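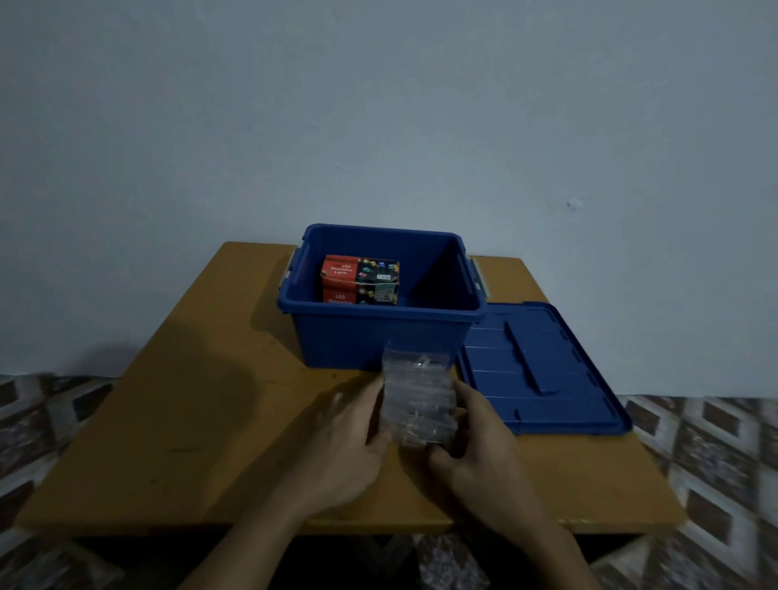

Does mesh Wi-Fi help in a small apartment?
It can, mostly when thick walls keep the signal out of one room.

Clisdale is happy to announce the Baltgate 3, a home mesh kit we have been fussing over since December, and one we think families will really enjoy living with.

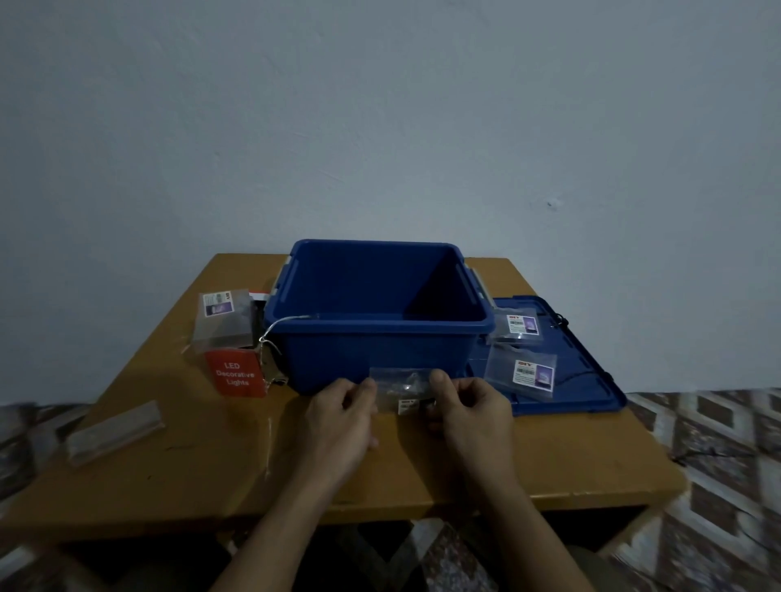
Setup without the headache

Plug in the first unit, open the Rajan app, and follow along at your own pace. The kit handles up to 60 devices, so yes, the kids' tablets are welcome too!
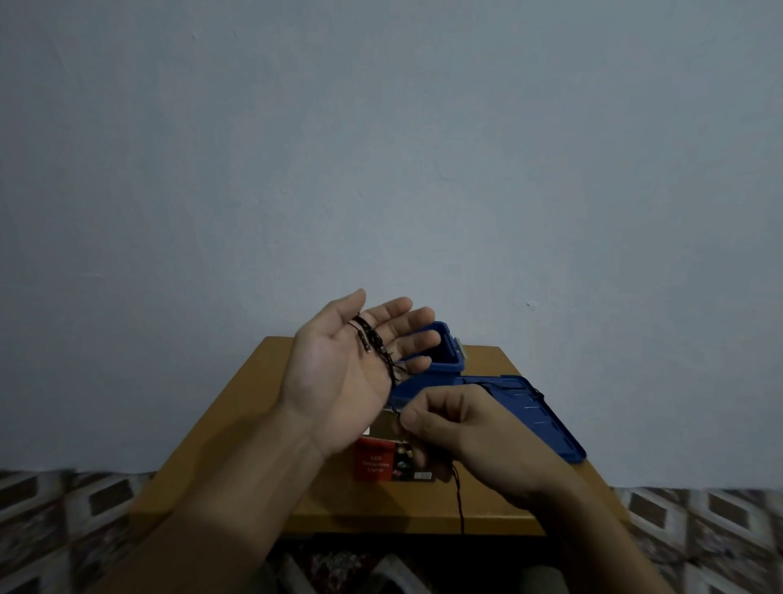
Price and availability

Baltgate 3 goes on sale January 23, 2023, at our Rirkville store and online. A single unit costs $80, and add-on units are $40 each,
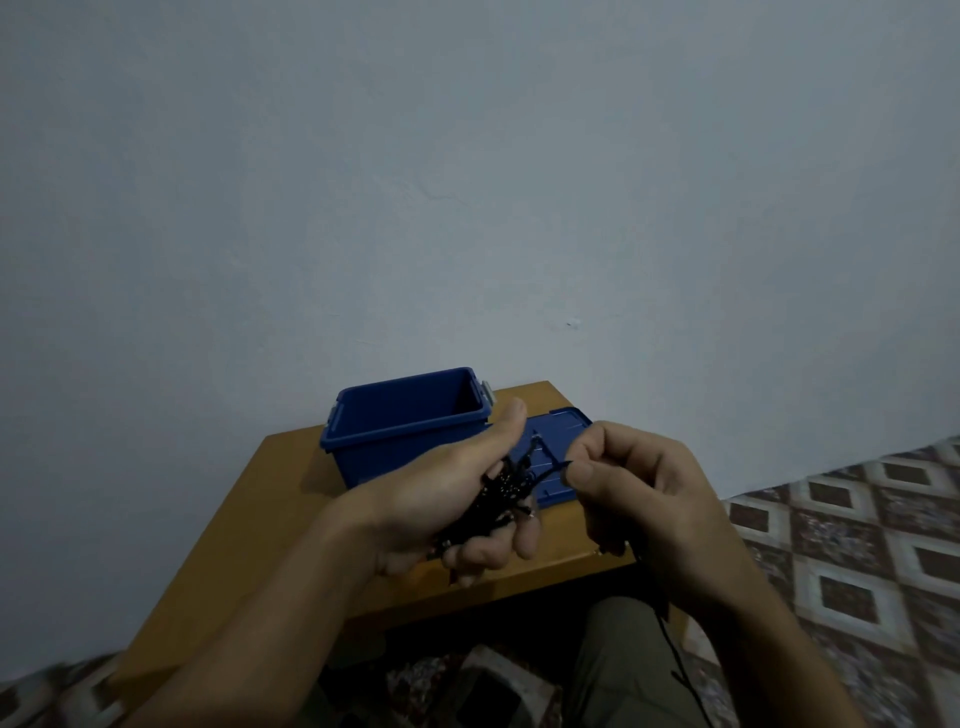 with free shipping on every order. Our Rirkville team will gladly talk you through where to put them.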